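From: Lempi Lahtinen
To: smallholders list
Date: Wed 2 October
Subject: Re: Vachon half-year figures

> Has anyone read the Vachon half-year statement yet? The headline says
> profit fell 13 per cent, and I only hold 40 shares, so I can't decide
> whether to fret or go back to the crossword. Is the Armont deal to
> blame?

I have, twice, and I enjoyed it far more than I expected to! Yes, profit is down 13 per cent, but do look at page 23, where they split out the cost of buying Armont. Nearly all of the fall sits in that one line, and it's booked in full this half. Sales rose in every division except Liltora, and Liltora was flat.

The bit I really liked is the order book. Service contracts now make up 61 per cent of it, and those are the ones that renew each March without much fuss. I've been moaning on this list for ages that they lean too hard on one-off installation work, so I'm delighted (and a little smug).

Two things I'd still want to ask about: the Pilledum office lease, which gets half a sentence, and why the dividend is held when cash has gone up. If anyone is dialling in to the investor call, please ask about the lease – I'll be on a train.

I've put my notes on the list page, next to the spreadsheet. The divisional table is worth ten minutes of anybody's evening.

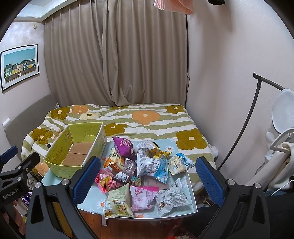
The stripy, flowery duvet, with the coloured houses on the wall

Does anyone have last year's Armont accounts as a PDF? My copy is missing the notes on pensions.

Lempi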